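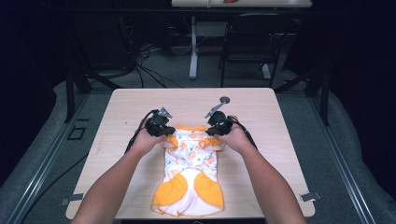
Slipping Fingers: Gallery from the Folding Bench

In February the right hand-held gripper on our folding bench began letting go of fabric partway through a lift. There was no alarm and nothing in the log. The motor reported closed, the software believed it, and the garment dropped. We lost 54 recordings before the cause was found. The page is for the other Paveten sites running the Trindelari grippers.

1. Both shoulders pinched

A small garment with orange trim, held at the neckline with one gripper on each side. Most of the drops came after this grip, at the start of the lift. Thin fabric was worse than thick, and a doubled seam usually held.

What we found

The set screw behind the right finger had backed out. The finger still moved, but it could rock away from its partner under load, so the tips met at an angle and pinched along one corner only. With the gripper on the bench and unloaded, the fault could not be seen. It showed up when we closed the tips on a strip of paper and pulled.

The Kollár maintenance sheet calls for a screw check every 3,000 closes. Our counter had been reset during a software update, so the check never came due. The left gripper was past its interval as well, but its screw was still tight.

What we changed

The screw on each finger now has thread locker and a paint mark across the head. If the mark is broken, the gripper comes out of service.

The paper strip test is done at the start of each shift and again after every 100 folds. It takes 60 seconds for the pair.

The close counter is now written in the bench book as well as kept in the software.

Operators were told to stop on the first drop and not regrip. Several had been squeezing harder to compensate, and that left two people with sore thumbs.

Still open

The recordings made before the first reported drop have not been rechecked. Please treat any labelled Barnus 2 as unverified until they have been.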